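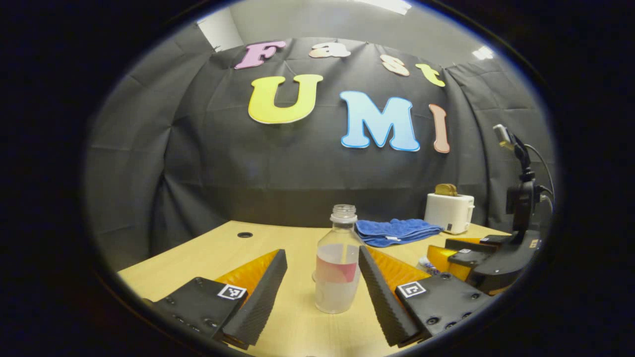
Waltraud Kettler thinks four months is long enough and that I should stop calling it "recent". She wrote this under the last entry, and she added that in her experience the date of the break-up is the least useful number a person can keep. I have kept it anyway, at the top of the page in the notebook, but I have stopped writing the running total beside it.

Position this evening, then.

Contact: none from me since the middle of last month. Two messages from Dexter, both to do with the deposit. The deposit is 900 and it was paid from my account in the first year, with his half handed over in cash, so there is no record of it beyond the two of us agreeing that it happened. I replied to the second message with a figure and the sort code. He replied with a thumb. I count the thumb as part of the second message.

Sleep: better. Awake at ten past four twice this week, as against most nights in May. I no longer get up when it happens. I lie on the left side, where I always slept, and have made no progress at all with the middle.

Shared accounts: the last one is closed. I had been putting off Listex because the shopping lists on it went back three years and the delete button takes the lot. I exported them first. The file came to almost 4,000 lines and I read perhaps a page. Milk, bin bags, the good coffee, "ask D about Sunday lunch". Then I deleted the account and left the file where it is, in a folder I have named Admin. I may want to rename that.

Shazia rang at seven. We have an arrangement that she may ask how I am once per call, and I have to answer with something other than "fine". I said that I was tired of being told what I had learned. She said that was fair, and then told me what I had learned. Her view is that I spent the last year of it managing his moods as if they were weather reports, and that the relief I felt in the first week was real and should be written down before I edit it. So I am writing it down. There was relief in the first week. It lasted until I had to carry the bookcase on my own.

The part I find hard to record is the embarrassment. Grief has a known shape and people make room for it. Telling my mother was worse than any of the evenings. She had bought a card for our anniversary — early, because she buys them all in January — and she asked whether she should keep it. I said I didn't know. I still don't. It is presumably in the drawer with the others. 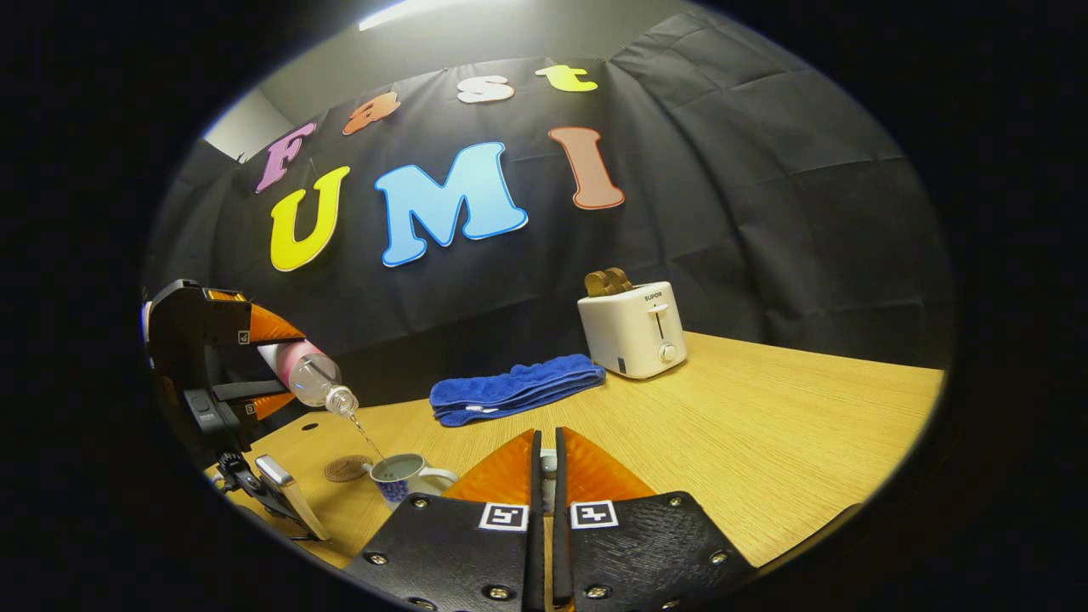
Wilfredo says there's a difference between missing a person and missing being expected home, and that I should work out which one it is before I answer any more messages. I tried it this evening as a plain list with two columns. Being expected home had 5 entries. Missing Dexter also had 5, but on a second reading two of them were the car.

I don't think the list settles anything. One of the remaining three was the way he read bits of the news out loud without checking whether I was listening, which I complained about for years, so it ought to have gone in some third column I hadn't ruled.

To do: reply about the deposit if nothing arrives by the end of the month. Return his brother's drill. Move the lamp to the other side of the bed and see if that makes any difference.

Lights out at half past eleven.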